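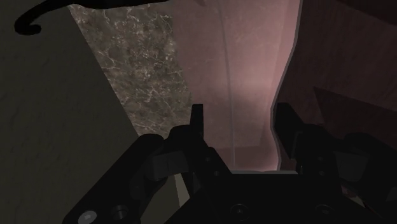
## Payroll jobs chart for Nedine is 3,000 too high after the November refresh

**Product:** Floltach, web version
**Add-on:** Eltov importer
**Priority:** Normal (though I'd love it fixed before the newsletter goes out!)
**Status:** Closed, with one follow-up

### What I'm seeing

Hello again, and thank you for being so patient with me on my last ticket. I put together the monthly jobs page for the Nedine area, the one with the long line chart of payroll jobs and the little table of industries underneath it. It has worked beautifully all year. This morning I ran the refresh the way I always do, with a cup of coffee and the checklist next to me, and the total for the latest month came out 3,000 jobs higher than the sum of the industries in the table.

Now, I know these things don't always add up to the last digit. Seasonally adjusted figures can be adjusted separately and then the pieces miss the total by a hair, and I have a footnote on the page that says so. But 3,000 is a lot of jobs for a place our size, and the chart has a spike at the end that looks as if a car plant opened overnight. (I would have heard!)

### What I've tried so far

- Cleared the cache and ran the refresh a second time. Same spike.
- Opened the source spreadsheet by hand. The total in there looks fine to me and matches the industries except for a small rounding gap.
- Switched the chart from adjusted to unadjusted. The spike gets smaller but it's still there, and the label on the axis still says "adjusted," which may be a separate problem.
- Took the government series off the chart altogether. The spike goes away, so I put it back.

I haven't touched the Kiss template, apart from changing the title color back in the spring.

### First reply from support

Thanks for such a thorough write-up, it saved us a good deal of back and forth. Could you send the Eltov import log? It's under Settings, then History, and the button is a small gray arrow that is easy to miss. We'd also like to know whether your source file has gained any rows compared with last month.

### My answer, 2 p.m.

Log attached. And yes, good question, the file now has 66 rows where it used to have fewer. There's a new line for local schools tucked inside government. I scrolled right past it the first time, because the name is indented and I was looking at the totals.

### What we found

That new line is the culprit. Local schools are already counted in local government, and local government is already counted in the government total. Eltov read the indented row as a brand-new industry and handed it to Floltach, which added it to the total a second time. The table hides any row it has no label for, so the extra jobs went into the chart and nowhere else.

### Fix

1. Open the Eltov mapping screen and find the row for local schools.
2. Change its level from "industry" to "detail."
3. Set its parent to local government.
4. Save the mapping under a new name, so the old months can still be rebuilt.
5. Run the refresh again with "rebuild totals" checked.

I did all five and the spike is gone. The latest month is now a small gain, much more like what I'd expect from the businesses I talk to around here, and the industries add up to within rounding.

### Still open

The axis label still says "adjusted" when I switch to the unadjusted series. Support can see it on the Kiss template too and has moved it to its own ticket. I'm typing the label in by hand until then, and I've added a line to my checklist to compare the row count before every refresh.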